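Leltine Community Help > Workplace > Kitchens and canteens

Robot stacking arm going in at our canteen, what happens to the dish room crew?

Posted by Marti_dishroom, 10 May 2024

Hi all, hoping somebody has been through this. I work the dish room in a staff canteen and we do 1624 covers on a busy day. Management is putting in a Wivitel arm at the clean end to sort and stack bowls as they come off the belt. We've been told no one loses a job, but two of us will be moved to "line support" and I can't get a straight answer on what that means. Is it standing next to the thing all shift? Do hours change? And does it cope with mixed bowls? Ours are different colors and not all from the same supplier. I've done this by hand for years and I'd like to know what I'm walking into before the meeting.

Fouad Metwally

We got ours last October at Farulow, same make, so I can tell you how it went for us. Line support meant I cleared jams, refilled the racks and checked the stacks before they went out front. The first month was rough - I was walking over every few minutes and still doing half of it by hand. Now it's maybe a couple of times an hour and my shoulders feel great, I won't lie! What I miss is the talking. There used to be four of us around that table and now it's me and one other person at opposite ends of the room.

On hours, watch that one. Ours stayed the same on paper but the late shift got cut by 30 minutes because the stacking finished earlier, and that adds up over a month. Get it in writing.

Mixed bowls are fine if somebody decides the order and sticks to it. We agreed on blue at the bottom and green on top, and I put this up by the belt so the new people check against it:

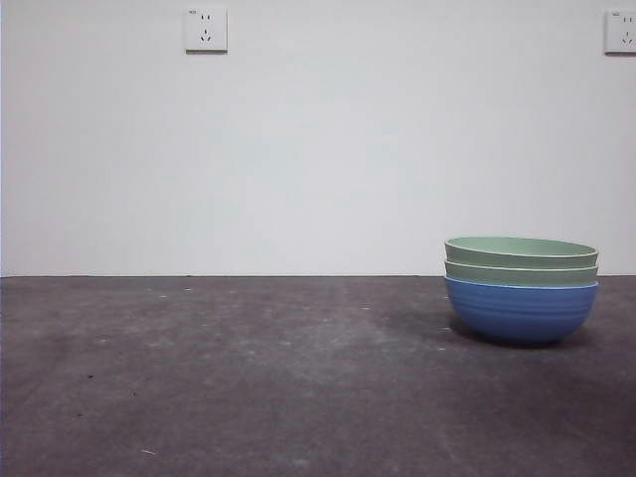
Blue under, two greens nested in it, rims lined up.

If a stack leans, pull it and redo it, don't push it straight while the arm is moving. And ask who gets trained to restart it. At our place only the supervisors were trained at first, so we'd all stand there waiting (and then get asked why we were behind). They trained the rest of us after 29 stops in one week - I kept the list.

tray_return_2

It'll be fine. They brought one in at my work and it mostly sat switched off.

Marti_dishroom

Thanks Fouad, that helps a lot. I hadn't thought about the late shift at all, and I'm on it. Going to ask about the restart training too. Would you be OK with me mentioning your list at the meeting, without the name of your place?

Fouad Metwally

Sure, go ahead.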